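Notebook, September – visit to the Vuvent workshop in Wunville

Arrived 8:40, signed the visitor list, got a badge with my name spelled wrong. 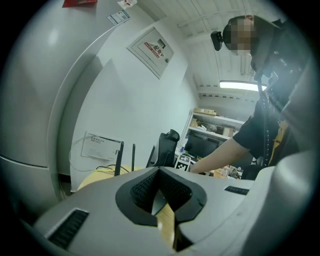
Ashraful Seneviratne was our host for the morning. He gave us a short talk first, then we went to the desk and each visitor could try the hand-held gripper. We were from Wikström, plus two people from Vurkmont whose names I did not write down. I must ask for them.

What I noted from the talk:

Target for one task is 200 recordings. They throw away the bad ones the same day and do not wait until the end of the week. I think we should copy this.

Calibration with the checkerboard is done every morning and again after lunch. Ashraful said that if the board was moved, they repeat it – no discussion.

A new operator practices for 2 hours before any recording is kept. We give ours much less.

My own try: the jaws close more softly than I expected, and I squeezed too hard in the beginning. My wrist was tired after 8 repetitions. I told this to Ashraful and he showed me to keep the elbow near the body. It was better, but still I would not like to do 200 in one day.

Question from Vurkmont about left-handed operators. The answer was not very clear to me, something about changing the order of the objects on the desk. To check by e-mail.

I also asked how they name the files. They use task, operator, number, in this order. Ours begins with the date and then we always search too long.

To do: send thanks to Ashraful, ask for his calibration checklist, return the badge (it is still in my jacket).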